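# The Container on the Counter
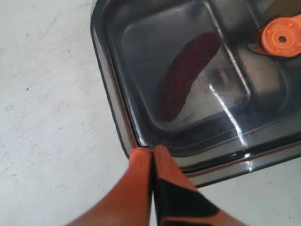 *A dark, glossy container with rounded corners on a speckled white tabletop, a single red item inside.*

Storage is rarely the first concern of a household that is furnishing a kitchen. The stove, the sink and the table receive attention early, and containers are acquired later, often one at a time and without a plan. The Stirnora home economics program has spent two years asking residents to reverse that order.

Participants in the Lerkell district begin by emptying a single shelf. Each container is placed on the counter, opened and matched with its lid. Those without a lid are set aside for 14 days, after which the household decides whether to keep them. The program advises residents to retain no more than four sizes and to prefer shapes that stand squarely against one another.

Dark finishes present a particular question. A polished surface reflects the light of a window or ceiling lamp, and the glare can make it difficult to judge whether the interior is clean. The program's printed guide recommends turning the container under the light before it is filled, and wiping the rim separately with a soft cloth. Pale counters call for similar care, as smudges and fine specks collect on them between meals.

The guide was first printed in an edition of 2000 copies, distributed through the public library in Sirkia. A revised edition will be issued in July, with an added chapter on small portions and leftovers. Residents may request a copy at the Eglītis Street office during regular hours.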